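Teaching by Hand at Corton

The Corton laboratory began its stamping and marking program in July with a simple aim: to record how people handle small objects on paper, and to let two robot arms learn from those recordings. An operator steers both arms by remote control from a nearby station. Each session is stored as a set of short runs, and 234 runs have been kept to date.

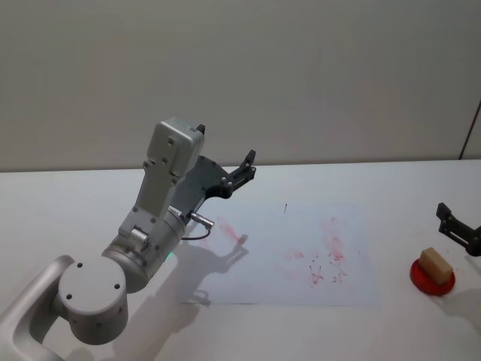
The paper sheet between the two arms, with a small wooden block resting on a round red dish or lid.

Operators train for 14 hours before their runs are accepted. The early lessons concern approach and height, and new staff practice bringing the grippers toward each other slowly and holding them level. Corton shares its session plans with Wovemum, which runs a similar program on folding and sorting. Both sites review their recordings every 4 weeks and discard any in which the operator hesitated for long.

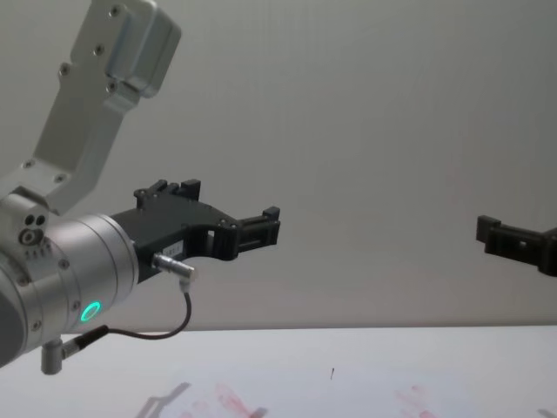

Gregor Cairns takes a different view of that last rule. In his opinion a pause is part of the skill, and a robot shown only smooth runs will have little to draw on when a grasp goes wrong. He would keep all 100 of the discarded runs and label them.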